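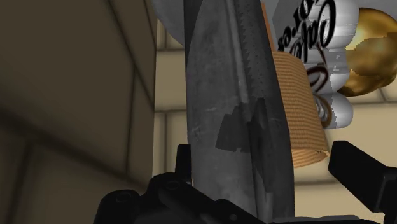
Kacper Czarnecka
Robot Handling Practice, handout 4 (August revision)
Read before the lab, please. Last year's group read it after.

4.1 What counts as a grasp

Our house rules at Wekthorpe come in a binder, and most of the binder is about paperwork. The part you need fits on these pages. It covers simulated grasping in clutter, where the target has neighbours and the neighbours have feelings, or at least collision meshes.

Rule 1. One finger beside the object is not a grasp. Look at the tall gray piece between the fingers: the upright tip on the left is directly beside it, while the block-shaped finger on the right has a clear gap. Log that as "positioned". You may log "contact" when the contact sensor reports it, and "grasp" when both sides do. Your own optimism isn't a sensor, however well calibrated.

Rule 2. Name things by what you can defend. The gray piece could pass for metal or stone. In your log it is "tall object, gray, worn surface" until you've opened the asset file. In the Pleltico exercise a student entered a density for granite, and the arm spent an afternoon being very brave about a foam prop.

Rule 3. List the neighbours before you close. Anything directly behind the target gets a line of its own, so the orange-tan ribbed object goes in first, then the lobed white one with the lettering. One word on it appears to read "Cake". Write "appears to read" and move on. Labels that are tilted or partly hidden are not evidence of contents.

4.2 Limits

Closing force is capped at 30 newtons for every simulated run, including the ones where you're sure. The simulator will happily let you type 400. It will also let you drive a finger through a wall, so don't take its permission as an endorsement.

Retreat along the approach path. If you can't, stop and replan - do not "wiggle".

4.3 Records

The Wysocka set holds 3,353 runs, of which 1,678 were usable when I went through them. The remainder mostly lacked a seed, a software version or any indication of who had been sitting there. Record all three at the start of each run. Failed runs are kept and marked as failed. Deleting them improves your average and lowers your grade.

4.4 For the lab

Bring a neighbour list and a log entry for the view at the top of this handout, half a page at most. Skeduvero accounts are reset overnight, so save your work elsewhere. Marks come off for the word "obviously".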